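Zanar Grasping Project: Progress Report to Vulside
04/11/2019

We now have 570 usable examples, up from 200 at the last report. Work continues at the Yuen site with 3 operators sharing one arm. Collection was slow in February — the wrist camera mount had to be replaced — but the pace has been steady since.

Most of the new examples involve clear glass, the weakest category in the first training run. Operators guide the arm by hand control, and the wrist view is saved along with the finger positions. Reflections from the overhead lights were left in on purpose.

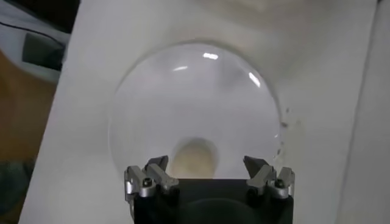

Wrist camera view: clear glass bowl on the white work surface, fingers open.

We rejected 34 examples during review. In most of them the recording stopped before the gripper had let go. These will be collected again and are not in the total given earlier.

The labeling tool from Grerell is in use, although export is still done by hand. Next period we will move on to stacked items and start the second training run. Spending is within budget, and we request no change to the schedule.

Related items
Zanar: Report on First Training Run
Yuen Site Equipment List
Labeling Guide for Clear Objects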